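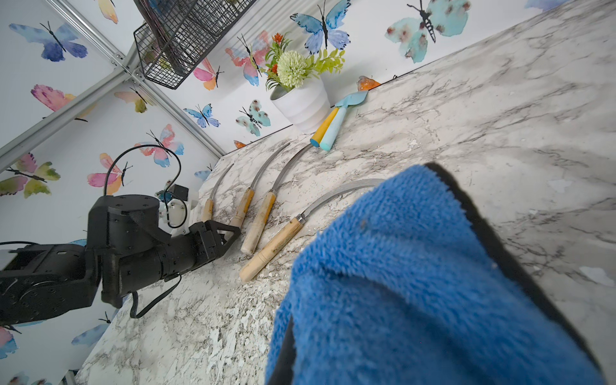

Staltirard Skyline Desktop Theme

Desktop theme pack with 16 wallpapers drawn from the animated series Staltirard. Most are background paintings of the harbor and the upper city, plus two character group shots from the second season.

Size of download: 891 MB, including the screen saver
Format: JPG and PNG
Fits: wide and standard screens
Added: 2018-07-11
Publisher: Niltari

The wallpapers change every 10 minutes by default. You can set a longer time in the theme options, or pick one picture and keep it. The night harbor picture is quite dark – desktop icons with black labels are hard to read on it.

Five of the wallpapers also come in a tall version for phones. These are in the folder named Vemarley and have to be copied over by hand.

The April version had the wrong crop on the clock tower picture. If you bought that one, download the pack again from your account at no charge.

For personal use only. Icons and sounds are sold separately in the Lyimo set.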